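# Clulen C2 bench picking cell

The C2 is a single-arm cell for sorting and handling light, mixed items on a flat top. It comes as a bench, a two-finger gripper with a wrist camera, and a controller that fits underneath. The bench is 1640 mm long and needs 400 mm of clear space behind it for the cables.

## Setting up

Level the bench before the arm is bolted down. Run the Vatby setup program and follow the prompts to home each joint, then open the gripper fully. Both fingers should be in view of the wrist camera with clear space between them. If one is missing, slacken the camera bracket, turn it slightly and tighten it again.

Set out a few items of different sizes for the first test - soft and hard, upright and lying down. Leave room for the fingers on both sides of each one. 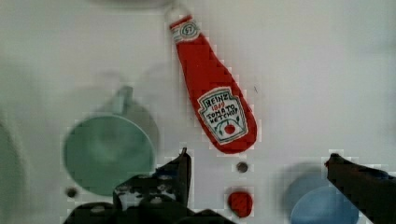

*Wrist camera view, gripper open, with a plush ketchup bottle and a green cup on the white work surface.*

Pick the soft item first, at the lowest grip setting. Raise the setting one step at a time until it lifts without slipping. Cups are picked by the rim or the handle, and each has its own grip setting in the menu.

## Looking after it

Wipe the top and the finger tips with a damp cloth at the end of each shift. Keep solvents off the camera window.

Every 400 hours:

- check the finger bolts and tighten any that have moved
- look along the camera cable for rubbing at the wrist
- run the homing routine and save the result

## Spares

Finger tips are sold in packs of 2 and should be changed as a pair. The Allero camera bracket fits all C2 cells. Replacement cables are supplied by Soriano - quote the length printed on the old one when ordering.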